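Section 3. Planning the Purchase

Read this section before you send an order form. It covers the enclosure, the task board and the spare parts for a Vistham bench cell. Installation starts in Section 4.

3.1 Before you set a budget

1. Decide which tasks the cell has to perform in its first year. Pressing buttons and flipping switches need less from a gripper than moving sliders or handling test leads.

2. Choose the finger pads. Textured pads are ordered separately from the fingers and come in sets of two. Order a second set with the cell if it will run every day.
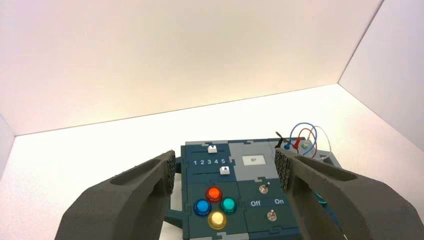 Can the gripper be ordered now and the task board later?
The two can be ordered separately, but freight is charged on each shipment, and the acceptance test in Section 6 can't be signed off until both are on site.

3. Measure the room. Allow 17 inches of clear space behind the enclosure for cables and service access. The side walls need no clearance.

Note: Doorways are the usual problem. The enclosure ships with its back wall attached. If your door is narrower than the crate, ask for the flat-packed version, which adds 3 weeks to delivery.

3.2 Working out the cost

4. Start from the base price on your quote. The standard Rulano package is $2,353 for the enclosure and tabletop. Arms, grippers and controllers are quoted on their own lines.

5. Add the task board. Boards are sold by the module, so you can begin with buttons and switches and add a dial or probe module in a later budget year. Check that the modules share a revision letter – older ones may not join to newer ones.

6. Add $200 for consumables. This covers pads, test leads and replacement button caps for a cell on a single shift. Double it for two shifts.

Caution: Don't pay for consumables out of the service contract. Skasberg contracts cover the arms and controller only, and claims for worn leads will be returned.

7. Plan for the leads. Probe cables are the part most often replaced on boards of this type. Keep one full set on the shelf, in every color your board uses.

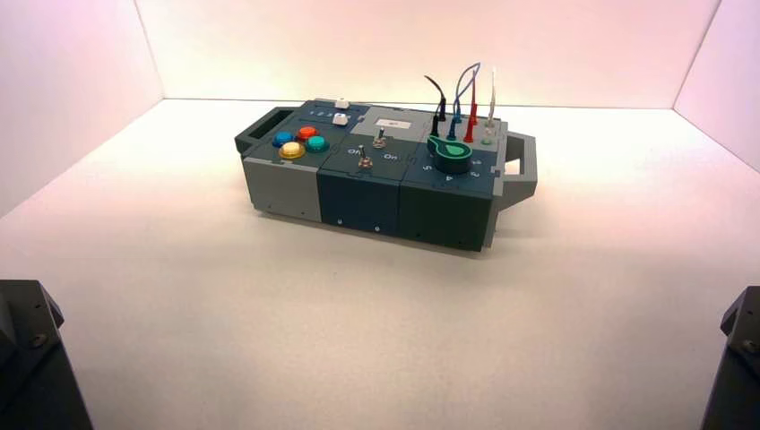

3.3 Placing the order

8. Fill in the Fleury order sheet, one line per module. Write the module position (left, middle or right) next to each part number.

9. Confirm the delivery month in writing. Orders received in December ship after the yearly stock count.

10. Keep the signed quote with this manual. You will need the quote number to register the cell and to order matching modules.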